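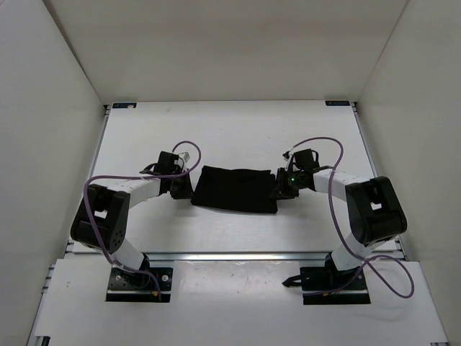 Reading time: 4 min

November 2024

The hygrometer in the back bedroom read 67 per cent when I got up, with the window shut and the radiator off. Same room, same hour, it read lower all last week, but the rain has come round to the west and that wall takes it directly. I have moved the notebook to the windowsill so that I write the figure down before coffee and not after, when I tend to forget and put in a guess.

The subject of the day was the wall itself. It is solid brick, one brick thick, rendered outside in cement by a previous owner and plastered inside with gypsum over what remains of the lime. Cement render cracks, water gets in behind it by way of the cracks, and it then has no easy way out except through the brick and into the room. I have known this since June, when I took off the skirting and found the bottom of the plaster soft enough to push a screwdriver into. The summer went on other things.

Nii Akolgo came at ten with his ladder and we looked at the outside together. He tapped the render with the handle of a trowel, working from the downpipe towards the gate. A sound patch gives a short hard note and a blown one gives a dull one. We chalked a line round each dull area. The largest runs from under the bedroom sill almost to the ground, and there is a second by the downpipe bracket, where a screw has rusted and split the face. Between the two the render is stuck fast and will have to be cut.

We disagreed about how much to take off. Nii would strip the whole elevation and put it back in lime. I would cut out the blown areas, patch in lime and leave the rest until spring. His argument is that a joint between lime and cement always opens, and that I would be paying for scaffolding twice. Mine is that lime should not go on in frost, and we are close to frost. He accepted the point about frost and suggested doing nothing to the outside until spring beyond filling the cracks and replacing the bracket. I think that is right, though it means another winter with the damp. 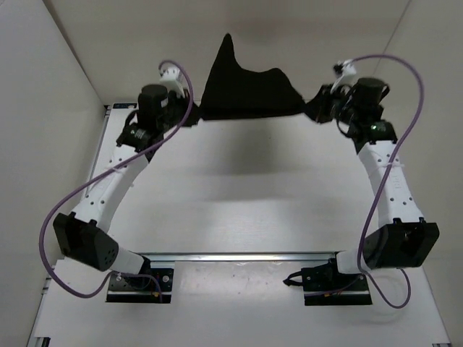 The filler is the next question. Esposito sell a lime-based one in tubs and Ustura a flexible sealant in cartridges. The sealant would be quicker. It would also hold water in wherever it bridged a blown area, and it has to be scraped out before anything else will bond. I ordered two tubs of the first. Delivery is to the depot at Pluladham, which closes at noon on Saturdays, so collection waits until the week.

In the afternoon I worked inside. I cut back the soft plaster to a level line above the skirting, using a bolster and the small lump hammer, and bagged the waste. The gypsum came off in plates. Behind it the old lime was dark but mostly firm, with some hair still in it. White salts have formed along the lowest three courses of brick. I brushed these off dry, swept them up and put the sweepings in with the waste. Washing them down only sends them back into the brick, a mistake I made in the scullery.

I then drilled a mortar bed at the foot of the wall and another at chest height and collected the dust from each in a jam jar with a tight lid. Shiyu Yu has offered to weigh, dry and reweigh both samples on the balance at her work. If the lower sample is much the wetter, something is coming up from the ground as well as through the face, and the outside level by the gate will need lowering before any new render goes on. If they are close, it is rain and the render. The pin meter from the tool library gives high figures everywhere on this wall, but it reads salts as moisture and I no longer put much weight on it.

Left the cut edge open to dry, the door ajar and the window on the latch. Set the dehumidifier to run from seven until eleven. It took 13 litres in the first week of use and rather less in the second. I do not know yet whether that shows the room drying or the filter clogging, so I cleaned the filter.

To do: empty the tank before bed. Buy a stainless screw for the bracket, and a spare. Ask Nii whether the sill has a drip groove underneath, as I forgot to feel for one while the ladder was up. Jars to Shiyu.

Evening reading at nine, 15 minutes after switching the machine off at the wall to stop the fan affecting it: no change worth noting. Rain still from the west.

Recent entries
Lifting the scullery floor
Notes on lime putty and storage
Gutter falls, measured again
The Situm stove: flue and hearth
What the skirting was hiding

Contact | Copyright the author | Back to top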